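The Keyboard That Stayed

By Rhonda Wong

11/7/21

There is a particular sound that means somebody is getting something done, and for most of my childhood it came from the back bedroom of our house in Gallport, where my mother typed invoices for a plumbing supplier until well after we had gone to bed. It was a solid, rattly sort of sound, and I used to fall asleep counting the gaps in it. So perhaps it is no great surprise that I have grown into a woman who has opinions about keyboards, and who will tell them to you at a barbecue whether you have asked or not.

I held off saying so in print for years. A keyboard is not the sort of thing you are meant to be fond of. People will happily write a whole page about a favourite saucepan, or their grandfather's chisels, but the object our hands spend more time with than any other tends to be whatever was in the box with the computer. We get crumbs in it and we swear at it, and when the space bar goes we put it out with the hard rubbish and buy one the same.

What changed my mind was a visit to Tyson Bouchard, who mends keyboards from a room above the old Charbonneau drapery in Hulport. I had driven the 116 kilometres with my mother's on the back seat, wrapped in a beach towel and belted in like a toddler, and I was a bit embarrassed about the seat belt until I saw him carry it up the stairs. He held it flat in both hands, the way you would carry a sponge cake to a neighbour.

Tyson is not a talkative man to begin with. He put the kettle on, turned the keyboard over, gave it one gentle shake beside his ear and said, "Biscuits." He was right, too. When the caps came off there was enough Milk Arrowroot under there to make the base of a small cheesecake, along with a staple and a curl of what I am fairly sure was my own baby fringe.

He works on a plain pale table and likes to have a good deal of bare surface to one side. Keycaps roll, he says, and a spring dropped on carpet is a spring you have given to the carpet. I have taken this to heart at home — my desk used to be a sort of layered deposit of bills and library books, and it is now cleared every Sunday school holidays or not, or at least that is the plan I have announced to the family.

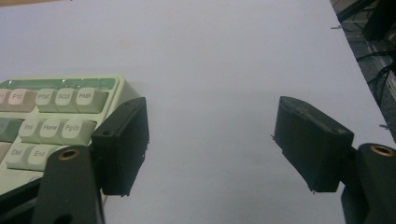 The colour is what people ask him about most. Old cream plastic drifts, and it never seems to drift evenly, so one key goes a little pink while its neighbour turns the shade of weak custard. There are folk who soak the whole lot in peroxide and leave it out in the sun until it comes up white again. Tyson will do it if a customer insists, though he sighs first. He thinks a bit of yellow is honestly come by, and I must say I have come around to his way of thinking. I like a warm cream. It sits quietly in a room, and it goes with timber and with the cat.

Then there are the words on the caps. I had used a computer all my working life without ever wondering what the little cluster to the right of the function keys was for. Print Screen, Scroll Lock and Pause get squeezed down to a few letters apiece, and below them are Insert, Home and Page Up, looking terribly useful. I asked Tyson when he had last used Scroll Lock on purpose. He thought about it for so long that the tea went cold, and then said it might have been in March, by way of testing somebody's light.

I came to love those keys over the afternoon, all the same. They are like the good serving dishes at the top of the cupboard. Home and End turn out to be a real pleasure once you start using them, by the way. I edit with them constantly now, and my wrist is the better for it.

If you are thinking of giving your own a clean, start by taking a photo of the layout, and please do not skip this because you believe you know where everything goes. I believed that. Pull the caps straight up with a proper wire puller (Tenar make a nice one, 3 dollars at the hardware shop), let them sit in warm water with a drop of dish soap, and dry them overnight on a tea towel. A soft paintbrush does the rest.

Mine took Tyson most of a fortnight, and he charged me 64 dollars and a jar of marmalade. It lives on my desk now, and my mother came to try it last week. She typed out the plumbing supplier's old address from memory, street number and all, 3362 Wharf Road, and then asked if there was any more tea.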